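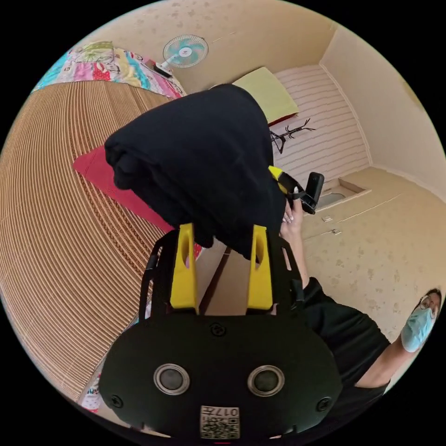 ハサミムシ(鋏虫)は、ハサミムシ目(革翅目、学名 Dermaptera)に属する昆虫の総称である。体は細長く扁平で、腹部の末端に一対の鋏状の突起をもつ。この突起は尾毛が硬化して変形したもので、鋏子(きょうし)または尾鋏と呼ばれる。鋏子の形は種や性別によって異なり、雄では強く湾曲するもの、左右が非対称になるものが多く、雌では一般に直線的である。熱帯を中心に世界各地に分布し、庭、畑、河原、海岸、森林の落葉層など、湿った隙間のある場所に広く見られる。

名称
和名は腹端の鋏に由来する。雄の鋏子の形を釘抜きに見立てた「クギヌキハサミムシ」という種名もある。地方名には便所や台所など水回りと結び付いたものがあるが、これは湿った暗所で人目に触れやすかったためと考えられる。
英名の earwig は「耳」と「虫」を意味する古い語に基づく。眠っている人の耳に入り込むという俗信がヨーロッパに古くからあり、英語以外の言語にも耳にちなんだ名が残っている。耳に入り込む習性が特にあるわけではない。後翅を広げた形が人の耳に似ることが由来であるとする説もあるが、後翅を広げた姿を見る機会は少なく、広く支持されてはいない。
学名 Dermaptera は「皮」と「翅」を意味するギリシア語からなり、短く革質の前翅を指している。

形態
体長は小型種で数ミリメートル、大型種では数センチメートルになる。体色は黒褐色から赤褐色のものが多く、脚や触角の一部が淡色になる種もある。
頭部は前方を向き、口器は噛むのに適した形をしている。複眼は多くの種でよく発達するが、単眼はない。触角は糸状で多数の節からなり、節の数は脱皮に伴って増える。ヒゲジロハサミムシのように、触角の先端近くに白い節をもつものでは、それが野外で見分ける手掛かりになる。
前翅は短く、腹部の大部分を露出させる。このためハネカクシ類と混同されることがあるが、腹端に鋏子があればハサミムシと判断できる。後翅は膜質で半円形に近く、扇のように畳んだ上でさらに折り返して前翅の下に収める。折り畳みは昆虫の翅の中でも特に細かい部類に入り、展開した面積は収納時に比べてはるかに大きい。翅脈と膜の弾性によって開いた形が保たれるため、工学の分野でも折り畳み構造の参考として取り上げられている。翅をもつ種であっても飛ぶことは少なく、前翅と後翅をともに失った種も珍しくない。
腹部はよく動き、鋏子を背中の上まで振り上げることができる。外から見える腹節の数は雌のほうが少なく、鋏子の形とあわせて性別の判定に用いられる。幼虫も鋏子をもつが、細く直線的で、雌雄の差は小さい。

鋏子の機能
鋏子は複数の用途に使われる。最も観察しやすいのは防御で、刺激を受けた個体は腹部を反らせ、相手に鋏子を向ける。大型種に挟まれると軽い痛みを感じるが、毒はない。クギヌキハサミムシ科の一部は腹部の腺から刺激性の分泌物を出し、鋏子による防御と組み合わせて用いる。
捕食性の強い種は、獲物を鋏子で押さえてから体を曲げ、口元に運ぶ。雄どうしの争いでは、相手を挟んだり押したりする行動が見られ、交尾の前には雄が鋏子で雌に触れる。後翅を畳む際に鋏子を補助として使う種も知られている。
雄の鋏子の長さには同一種の中でも大きな変異があり、長い個体と短い個体がはっきり分かれる集団もある。幼虫期の栄養状態が影響するとされるが、集団ごとの差には遺伝的な要因も関わる。

生活環
ハサミムシは不完全変態を行い、蛹の時期はない。ヨーロッパクギヌキハサミムシの幼虫は通常4齢を経て成虫になる。ほかの科にはこれより齢数の多い種があり、同じ種の中で齢数が変わることもある。脱皮した直後の個体は全身が白く、時間とともに色が濃くなる。白い個体が別種や色素を欠いた変異と誤認されることがある。
温帯の種の多くは成虫で越冬する。石の下や土中に小さな部屋をつくり、雌雄がともに入って過ごす例もある。産卵期は種によって異なり、早春に産むもの、初夏から夏にかけて産むもの、年に複数回産むものがある。
卵は乳白色から淡黄色の楕円形で、土中や石の下の産室にまとめて産みつけられる。卵数は種と雌の大きさに左右される。

母親による保護
雌が卵のそばにとどまって世話をする習性は、この目の昆虫に広く知られる。雌は卵を繰り返し口でなめ、表面についた菌類を取り除く。雌を取り去った卵塊はかびに覆われて死滅しやすい。産室が乾燥したり水をかぶったりすると、卵を一つずつくわえて別の場所に移す。ほかの個体や小型の捕食者が近づくと、鋏子を向けて追い払う。
この期間の雌はほとんど餌をとらない種が多い。孵化後も幼虫のもとに残り、種によっては餌を運んだり吐き戻したりして与える。幼虫は一定期間を産室やその周辺で過ごした後に分散する。分散が遅れると、幼虫どうしの共食いが起こることもある。
コブハサミムシでは、孵化した幼虫が母親の体を食べ尽くしてから分散する。渓流沿いの石の下などで早春に観察され、母親は幼虫が集まっても逃げない。母親を食べた幼虫は、食べられなかった幼虫に比べて生存の面で有利になると報告されている。

食性
雑食性の種が多く、アブラムシ、鱗翅類の卵や幼虫、ダンゴムシ、昆虫の死骸のほか、花弁、花粉、若葉、熟した果実、藻類、菌類などを食べる。食物の割合は種によって異なり、マルムネハサミムシ科やオオハサミムシ科には捕食性の強いものが多い。海岸に生息するハマベハサミムシは、打ち上げられた海藻の下でヨコエビ類などを捕らえる。
大部分の種は夜行性である。昼間は石、倒木、樹皮、植木鉢の下や、巻いた葉の中に潜む。体が扁平なため狭い隙間に入ることができ、体の両面が物に触れる場所を好む。一つの隠れ場所に多くの個体が集まることもあり、集合には体表や糞に由来する化学物質が関わるとみられている。

庭園と農地における位置付け
庭園では害虫としても益虫としても扱われる。ダリア、キク、クレマチスなどの花弁に不規則な穴をあけるほか、苗の若葉やレタスの葉の間に入り込み、柔らかい果実を傷つける。葉の食痕はナメクジ類のものと似るが、ナメクジ類では粘液の跡が残る。夜間に株を照らして調べると確認しやすい。
果樹園ではアブラムシやキジラミの天敵として評価されており、リンゴやナシの樹に隠れ場所を取り付けて個体を定着させる方法が用いられる。隠れ場所には、わらを詰めた植木鉢、巻いた段ボール、竹筒などが使われる。核果類では果実への食害が問題になりやすく、幹に粘着帯を巻いて登攀を防ぐことがある。
農薬の影響は薬剤と散布時期によって異なる。地表や土中で過ごす時期が長いため、産卵期の深い耕起も個体数を減らす要因になる。

Ernier河畔の調査
園芸地におけるハサミムシの分布を扱った地域調査の一つに、Sølve DahlgrenがErnier川沿いの市民菜園で行ったものがある。調査地は上流側のWallin地区から下流側のBremville地区にかけて設定され、巻いた段ボールを筒に入れた隠れ場所トラップが138か所に置かれた。トラップは地際と、支柱または低木の枝に取り付けたものの二種類からなり、いずれも日中に回収された。
両地区とも最も多く得られたのはヨーロッパクギヌキハサミムシであった。初夏には枝のトラップに入る個体が増え、秋が深まると地際のトラップに偏った。Dahlgrenはこの変化を、幼虫が成長につれて植物上を利用し、成虫が越冬と産卵のために地中へ移る過程と対応させている。12月の補足調査では、堆肥枠の縁と敷石の下から、雌雄が同じ部屋に入った例が記録された。
Wallin地区では、刈り草を畝の間に残した区画のほうが、裸地にした区画より採集数が多かった。Bremville地区では同じ傾向がはっきりせず、春の増水で低い区画が冠水したことが影響した可能性が挙げられている。調査結果は地域の自然誌会報『Trundia』に掲載された。同誌の記事は146ページから始まり、付図として鋏子の輪郭図が添えられている。
この調査には、トラップの材質が統一されていない、隠れ場所の多い区画ではトラップに入る割合が下がる、という制約がある。Dahlgren自身も、採集数を生息密度とみなすことは避け、区画間の比較には植生と地表の状態をあわせて見る必要があるとしている。

分類
ハサミムシ目は多新翅類に含まれる。目の内部では、ムナボソハサミムシ科、マルムネハサミムシ科、オオハサミムシ科、クロハサミムシ科、クギヌキハサミムシ科などが区別される。雄の交尾器の構造は高次分類で重視され、対になった器官の一方が退化する傾向が系統の推定に使われてきた。
ネズミ類の体表で暮らすヤドリハサミムシ類と、コウモリの体表や洞窟内で見つかるコウモリヤドリハサミムシ類は、鋏子が鋏の形をしておらず、翅を欠き、胎生である。これらはかつて独立した目または亜目として扱われたが、現在は通常のハサミムシ類の内部から派生した群とみなす見解が有力である。
化石は中生代の地層から知られる。初期のものでは尾毛が多数の節に分かれ、前翅にも翅脈が残る。琥珀中の標本には幼虫や卵を伴うものがあり、保護習性の起源を論じる資料になっている。

天敵と寄生者
鳥類、トガリネズミ類、カエル、ヒキガエル、クモ、大型のオサムシ類が主な捕食者である。ヤドリバエの一部は幼虫や成虫に寄生し、北米では移入種の防除を目的としてヨーロッパ産の種が放飼された。線虫や昆虫病原性の菌類も感染する。体表に小型のダニが多数付いていることがあるが、移動の手段として利用しているだけのものも含まれる。

日本の主な種
ハマベハサミムシは無翅で黒褐色、海岸のほか内陸の人家周辺にも見られる。単にハサミムシと呼ばれることもある。
ヒゲジロハサミムシは無翅で、触角の一部が白い。脚は淡色で、濃色の帯をもつ。石や落葉の下に生息する。
コバネハサミムシは小型で、痕跡的な前翅をもつ。畑や草地の地表に多い。
オオハサミムシは赤褐色の大型種で、河川敷や砂浜の砂地に穴を掘る。灯火に来ることもある。
コブハサミムシは山地から低地の渓流沿いに多く、雄の鋏子に形の異なる型がある。
クギヌキハサミムシは北日本や山地に多く、雄の鋏子は基部が幅広い。

採集と標本
石起こしや見つけ採りのほか、落葉のふるい分け、ピットフォールトラップ、灯火採集が用いられる。飼育する場合は湿らせた土と平らな石や樹皮片を入れ、昆虫の死骸や魚用の配合飼料を与える。成虫を狭い容器にまとめると共食いが起こりやすい。産卵した雌は、石を動かさずに静置しておくと保護を続けることが多い。
標本は乾燥、液浸のいずれでもよいが、乾燥させると腹部が縮み、鋏子の角度が変わることがある。遺伝子の解析に用いる個体は濃度の高いエタノールに保存する。

関連項目
不完全変態
亜社会性
ハネカクシ
尾毛
総合的病害虫管理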